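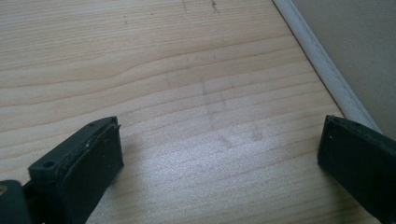
Pale wood tabletop with a smooth, slightly glossy finish. Glare on the surface shows up best from a low angle.

Looking after a light wood tabletop

Light tops hide dust well and hide almost everything else badly. Coffee rings, ink and the gray film that builds up where people rest their arms all show sooner on a pale surface than on a dark one. The routine below is the one we use on the kitchen table and on the desk in the workshop.

Daily wipe

Use a soft cloth that has been wrung out until it no longer drips. Wipe along the grain from one end to the other, then go over it with a dry cloth. Crumbs and grit should be brushed off first. A sponge with a rough side will dull a glossy finish in a few weeks, and the dull patch is always in front of the chair that gets used most.

Once a week, add two drops of dish soap to a bowl of warm water. More soap than that leaves streaks. If you already have streaks, wipe with plain water and dry at once.

Checking for dull spots and residue

Straight down, most tops look clean. Get your eyes close to table height and look across the surface toward a window or lamp. Glare on a clean patch should look even. Smears, dried soap and sticky spots break it up. Keep in mind that strong light also washes out the grain, so move your head before you decide the finish has worn away. A real worn spot stays dull from every side and feels a little rougher under the fingertips.

White rings

A white ring is usually moisture caught in the finish. Leave it alone overnight first, as many fade without help. If it is still there, lay a dry cotton cloth over it and press with an iron on the lowest setting, no steam, for a few seconds at a time. Lift and look after each press. Stop if the finish feels soft.

Dark rings are a different matter. Those have usually gone through to the wood and need sanding and refinishing, which can't be done on a thin veneer without some risk.

Sticky marks

Tape residue comes off with a little cooking oil left on for ten minutes, then soapy water. Use a plastic card to lift the softened glue. For crayon, the same method works. We tried the Turex cleaning paste on old tape marks and it did the job, but it left a cloudy patch that had to be buffed out. Test any paste on the underside first.

Polish and wax

A sealed top does not need oil. It sits on the surface and collects dust. A thin coat of clear paste wax twice a year is plenty – we do ours in spring and again in December, before the holiday meals. Koster clear wax goes on easily and does not yellow the wood. Put it on with the grain, let it haze, and buff until a clean cloth slides without dragging.

Protecting the surface

Felt pads under lamps and vases, and a board under anything hot. Rubber feet on small appliances can stain a pale finish over time, so put a mat under those too. Turn or move things every month or so if the table gets sun, or you will end up with a darker or lighter patch in the shape of the fruit bowl.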